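Community Help > Civic Life > Petitions and Rallies

Do we need a permit for a small march?
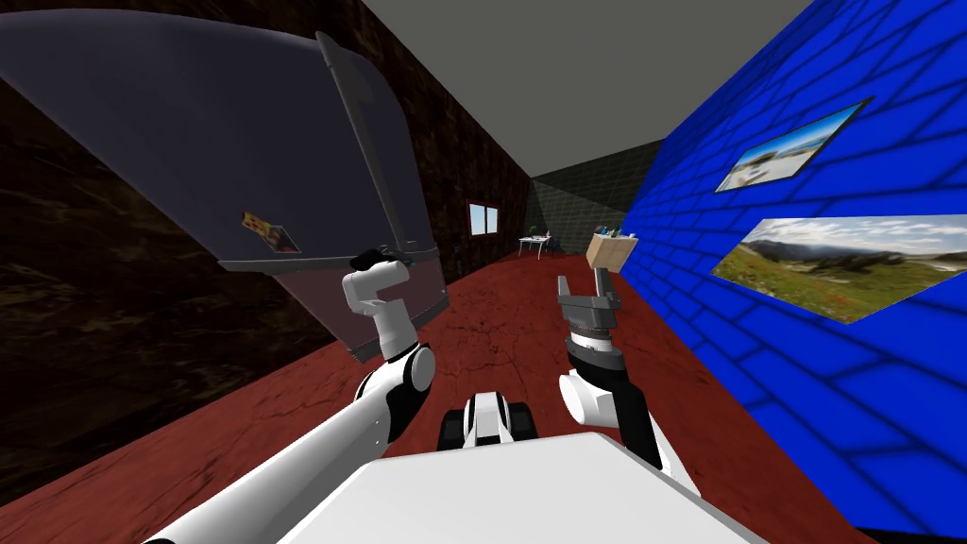

Edem Aidoo
Hi all! A few of us are planning a march for police accountability in March, starting at the library and finishing at the town hall – our neighbours are keen, but do we have to tell council first?

Bernice Ametepe
Good on you, Edem! Ring council and ask for the events desk, and be ready with your route and start time (ours wanted 24 days' notice, but every town has its own rules).

Senyo Mensah
just stay on the footpath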